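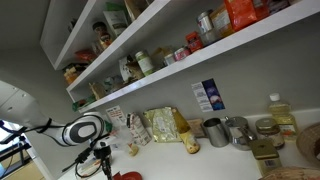
FOR IMMEDIATE RELEASE
March 15, 2002

Liltirik Brings Open Pantry Shelving to Shared Workplace Kitchens

Wudari wall shelves keep tea, dry goods and everyday groceries in plain sight above the counter

Liltirik, a maker of storage for small kitchens, today announced Wudari, a line of white wall shelves for kitchens that are used by many people during the working day. The shelves have no doors. They are hung in long rows over a counter and are meant for the mix of things that collects in a workplace kitchen: tea, coffee, jars, cans, paper bags, packets, bottles of oil, and whatever people bring in to share.

Wudari goes on sale this month through Halvorsen, which has handled Liltirik's orders and deliveries from the start. A first group of 10 kitchens has been using the shelves since October. One of them is the kitchen at Porov, a shared office building where several tenants use the same counter.

"We sold cupboards for shared kitchens, and we kept getting the same call a few months later," said Liesl Eder, head of product at Liltirik. "Somebody would open a door and find four open bags of the same sugar. People buy what they can't see. So we took the doors off and started over with the boards."

Liltirik was founded in 2000 and began with fitted cupboards and drawer inserts. Wudari is its first line of open shelving. The company will go on selling cupboards, and the two can be put up in the same room.

How the shelves are laid out

A Wudari row is a straight run of white boards fixed to the wall, one above the other, with the counter left free below. Customers choose from 2 depths. The shallow board takes jars, tins and small boxes in a single line. The deeper board is for people who want to stand a tall paper bag at the back and keep smaller things in front of it.

Liltirik suggests that the lower board hold what people reach for several times a day and that the upper board be kept for spare stock. In practice the kitchens in the first group have done as they pleased, and most of them have ended up with tea on the counter itself. The company has changed its planning sheet as a result. The sheet now asks for the position of the kettle first and works outward from there.

The gap between the lower board and the counter was the part that took longest to settle. It has to clear a bottle standing upright and leave a hand's width to get the bottle out again. It also has to leave some bare wall. Shared kitchens put up notices, and they will put them on the front of a shelf if there is no wall to tape them to.

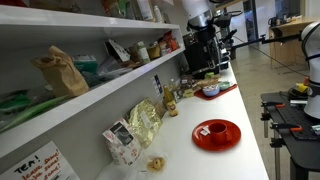

A cup of tea on the counter at Porov. The handwritten sign on the wall, at lower left, begins "TEA!"

Tea first

Liltirik asked the kitchens in the first group to keep a short diary of what was used up and what was thrown away. The diaries were kept for 10 weeks. They were informal, and the company is not publishing figures from them, but several points came up often enough to change the product.

Tea was the item most often shared between people who did not otherwise share food. A box left on the counter was treated as open to everyone. The same box on the shelf was treated as belonging to whoever had bought it, even in kitchens where the rule was that everything on the shelf was common. Wudari rows now come with a set of plain card labels that slide onto the front edge of the board, so that a stretch of shelf can be marked for sharing. Kitchens that would rather use a marker and a sheet of paper are welcome to leave the labels in the envelope.

Bags were the second subject. Rigid boxes and jars look after themselves. A half-empty bag slumps, slides forward, and sooner or later hides something. Users wrote that they folded the tops over, leaned the bags on the wall, or stood them against something heavier. The deeper Wudari board was added after these notes came in. Liltirik had planned only the shallow one.

"I had a very tidy drawing with jars all the way along," Eder said. "Then you go and look at a kitchen people use, and it's bags. Paper bags, foil bags, a bag inside another bag. I put the drawing away after that."

Labels were the third. Packages with a printed side were usually turned to face the room by one person and turned back by the next. Liltirik has no product for this.

A working counter

Wudari does not include a counter, and the shelves can be fixed above any counter that is already there. The planning sheet does ask about it. A long counter with the shelves above it tends to fill from the wall outward: cartons and bottles at the back, metal pots and jars beside them, cups and saucers toward the front. If the shelves are too high or too full, the back row grows until there is no room to set down a cup.

The advice in the sheet is short. Leave the front half of the counter clear. Put the kettle or teapot where it can be lifted without reaching over glass. Keep cooking oil away from the tea – it drips, and tea boxes soak it up. Move anything that has stood on the counter untouched for a month up to the shelf, and anything that has stood on the shelf untouched for a season out of the kitchen.

Halvorsen will include the sheet with every order. Kitchens that already have open shelves from another maker may ask for a copy at no charge.

Common questions

Liltirik and Halvorsen have taken inquiries about the shelves since the first group began. The ones below came up most.

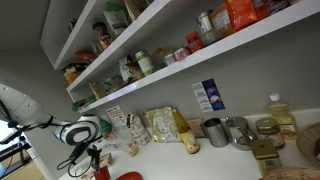 Can the shelves go up over a counter that is already in use?
They are made for that. The boards are fixed to the wall alone and do not rest on the counter at any point. Clear the counter before drilling, cover it with a sheet, and allow a morning for a single row.

Do open shelves get dustier than cupboards?
The boards do, the food mostly doesn't. In a busy kitchen the lower board is handled so much that it stays fairly clean. The upper board should be emptied and wiped on a regular day. Kitchens in the first group that picked a day and wrote it on the wall kept to it better than those that left it open.

What should not be kept on them?
Anything that needs to be cold, and anything that fades or spoils in daylight if the kitchen has a large window close by. Cleaning products should be stored somewhere else entirely. Liltirik recommends a closed cupboard under the sink.

Can a row be made longer later on?
A board can be added at either end as long as there is wall for it. Halvorsen keeps the end caps as a separate part. Customers should give the original order number so that the depth matches.

Ordering and delivery

Wudari is sold by the row. Orders are placed through Halvorsen by phone or by mail, with a completed planning sheet showing the length of the wall, the height of the counter, and any windows, pipes or outlets. A sketch by hand is fine. Halvorsen will call back with a price and a delivery day, and fitting can be arranged at the same time. Customers who fit the shelves themselves will receive the wall fixings, the card labels, and a paper template for the holes.

White is the only color. Liltirik looked at gray and at a wood finish and may return to them, but has made no decision.

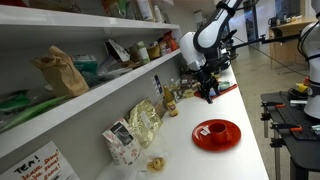

Halvorsen will supply single boards as well as complete rows, starting with the deeper size. Single boards are intended for kitchens that want to try open storage over one part of the counter before giving up their cupboards. They use the same fixings and can be built into a full row afterward.

Visits to kitchens in the first group can be set up by arrangement for customers planning a large order. Please allow some notice, as these are kitchens in daily use and the people who work there come first.

"If you go, look at what's standing at the back of the lower board," Eder said. "That's the part I'd want to know about before I bought anything."

About Liltirik

Liltirik designs and makes storage for small and shared kitchens, including fitted cupboards, drawer inserts and, with Wudari, open wall shelving. Its products are sold through Halvorsen.

Press contact: Liesl Eder, Liltirik. Product samples and planning sheets are available on request.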